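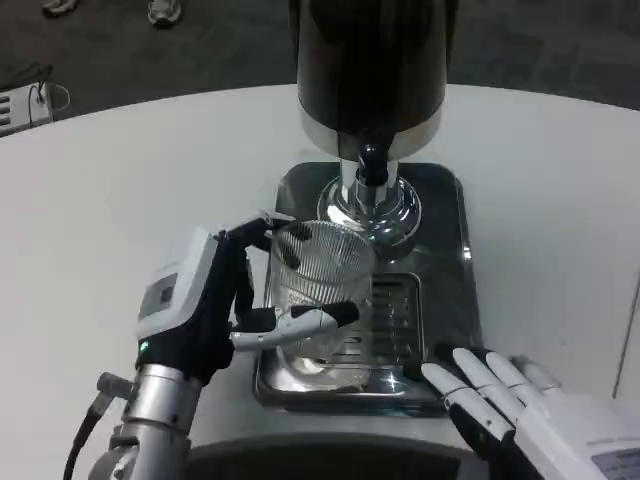

givon_bench wrote:
Disagree on the sampling. At 60 Hz you get long runs of near-identical poses while the hand waits on the glass, and the policy learns to wait.

Search this forum Advanced search

mk_teleop wrote:
Then trim the idle runs afterward. We have 994 demos from the Skura glove and dropped 301 of them for hesitation alone. Thumb force was the bigger problem - operators squeeze too hard when they can't feel the glass.

plornot7 wrote:
Was that with one operator or several?

mk_teleop wrote:
Several. Grip style varies a lot between them.

givon_bench wrote:
Trimming breaks the timing on the pour. I'd rather record at a lower rate and keep the pauses.

plornot7 wrote:
Pauses are fine if the spout state is logged. Ours isn't yet.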